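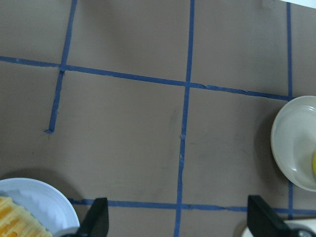 Six Cases for Inspector Zodanen – the Getovdale DVD set

By Karlijn Verhoeven
October

I have waited a long time for a decent edition of the Zodanen films. Until now I had them on video tape, recorded from late night television by my uncle, with the beginning of one film missing and the end of another covered by a weather report. When Getovdale announced a box I ordered it the same evening. I have now watched everything in it, the films and the extras, and most of the films twice, and I will try to say what you get for the 29 euros.

First a few words for readers who do not know the Inspector. Zodanen is a retired harbour policeman in the invented port of Rerkis, who cannot stop being a policeman. He is fat, polite and very slow on stairs. In every film a person comes to his door during his supper, he says that he is retired, and in the next shot he is putting on his coat. The films were made quickly and with little money in the thirties, by a studio which lived mostly from comedies, and they were the lower half of a double programme. You should not expect great photography or car chases. What you can expect is fog, a good murder in the first ten minutes, and a gathering of all suspects in one room near the end, where the Inspector asks if he may sit down.

The set holds six films on five discs. The last disc has two short ones together, and I wish they had not done this, but more on that below. The films are in the order of release, and I advise you to watch them in that order also. There is no great story going through them, but the assistant, Pym, is engaged in the second film and married in the fourth, and it is nicer to meet his wife first as a suspect.

The picture

The restoration is good, and in two of the films it is very good. The best is The Lamp on Pier Street, which was taken from a negative. I had always thought that the scene in the lamp shop was badly lit. Now there are shelves behind the shopkeeper, and on one of the shelves is the clock that matters so much later. On my tape there was only grey. So the film plays fair with us after all, and for years I told people that it did not.

The weakest is Death Takes the Ferry. The notes say that only a projection print was available, and a tired one. There are lines running down the picture for most of the second reel, and in the ferry saloon the faces of the passengers go soft each time the camera moves. I prefer this to a cleaning so strong that everyone looks like wax, which I have seen from other labels. Still, it is a pity, for it has the best cast.

The remaining films are somewhere between these two. Black is black, the fog does not break up into little squares, and the image is steady. On the double disc you can see that there was less space. In The Man from the Feyisa the smoke in the boarding house gets blocky when you sit close to the screen. From my usual chair it did not disturb me.

The sound

Here I have to be more critical. Someone has taken out the hiss, and in some places a part of the voices went with it. Zodanen speaks softly, it is part of the character, and I am not a native speaker of English. In the tape days I turned the volume up and listened through the noise. Now I turn the volume up and it is clean, but the ends of his sentences are thin. The worst example is his speech in the chapel in A Candle for Mrs Orme. I know the speech by heart and I had still to go back.

English subtitles are there for all films, thankfully, and they are good. I found a few mistakes. In one place the "quay" has become a "key", and in a mystery film that is an unlucky mistake to make, as my husband began at once to look for a key. There are no subtitles on the extras.

The films themselves

I will be short about the stories and give away no murderers.

Supper for Zodanen is the first and the shortest. The studio was still looking for the tone, so there is a comic cook who runs in and out, and she was not asked back. The poisoning is clever.

Death Takes the Ferry is, bad print or not, my favourite. A man is dead when the boat arrives and no one can have left it. The solution is simple and you could think of it yourself, but I did not, and I watched with a person who writes puzzles for a newspaper and she did not either.

The Lamp on Pier Street I mentioned already. It is the handsomest of the six and a little cold.

A Candle for Mrs Orme is the long one, with 91 minutes, and they feel long in the middle. There is a romance between two young people which could be taken out with scissors and no one would notice. But the last quarter, from the moment the Inspector finds the glove, is as good as this kind of film gets.

The Man from the Feyisa was the only one I had never seen. The Feyisa is a cargo ship, and a sailor from it appears at the boarding house with another sailor's papers. It is more a sad film than a mystery. Zodanen understands quite early what has happened and spends the rest of the film hoping that he is wrong. I did not know that the actor could do this. If you think these series pictures are all the same, start with this one and ignore what I said about the order.

Zodanen Goes Home closes the set, and I am afraid it is poor. The studio was changing hands and one sees it. Half of the story is told by people on the telephone, and Pym is played by another actor without a word about it.

The extras

Two of the films have an audio commentary by Mairéad Gilmartin, the Ferry and the Feyisa. She is excellent. She has read the scripts and the letters between the studio and the writers, and she tells you which lines were cut by the censor and what the actors were doing before and after. She also knows when to be quiet and let a scene play, something not every commentator understands. On the Feyisa she says openly that she does not know who wrote the final scene, and gives the arguments for two different men. I would have liked her on all of the films.

The booklet is by her as well, and contains a long essay on how Rerkis was built in the studio from the leftovers of a pirate film. The same staircase is in every film, turned round or painted again. After I read this I could see nothing else for a whole evening. The paper is thin and the staples in my copy were not in the middle, so the last page came off when I opened it.

There is a picture gallery with posters, which moves by itself and too fast, and a trailer for the Lamp. There was supposed to be a radio episode also. It was in the announcement and it is not on the discs. I wrote to Getovdale to ask and received a friendly answer that the rights were not clear in time.

The box

The discs are in a folding cardboard case inside a sleeve. The case looks very fine, with the Inspector's hat on it, but the discs sit in slots in the cardboard, and to take one out you must put your fingers on the playing side. I moved mine to ordinary plastic cases after a week. The menus are simple and quick, and I was pleased that you can reach the film with one press, without a loud piece of music that begins again every half minute.

Please note that this is a DVD set only. I asked about Blu-ray in the same letter and the answer was that they would look at how this one sells. On the back it says that it is free of region code, and it played without trouble in my old player in the living room and in the computer.

Should you buy it?

If you like the slow and polite kind of detective, yes. For the price you have one very good film, one that is nearly forgotten and should not be, three which are pleasant on a wet evening, and one that you need to see only once. If you have no patience with thin sound, wait and borrow it first. If you already own the old tapes, as I do, the Lamp and the Feyisa are worth the money alone – but keep the tape of Mrs Orme, for the chapel speech.

With our small film circle we are going to show Death Takes the Ferry next, with the subtitles on, and then listen to a part of the commentary over coffee. I will add a line here if the others disagree with me about the print.

Last updated: October. Corrected the passage about the trailer, which is for the Lamp and not for the Ferry, as I first wrote.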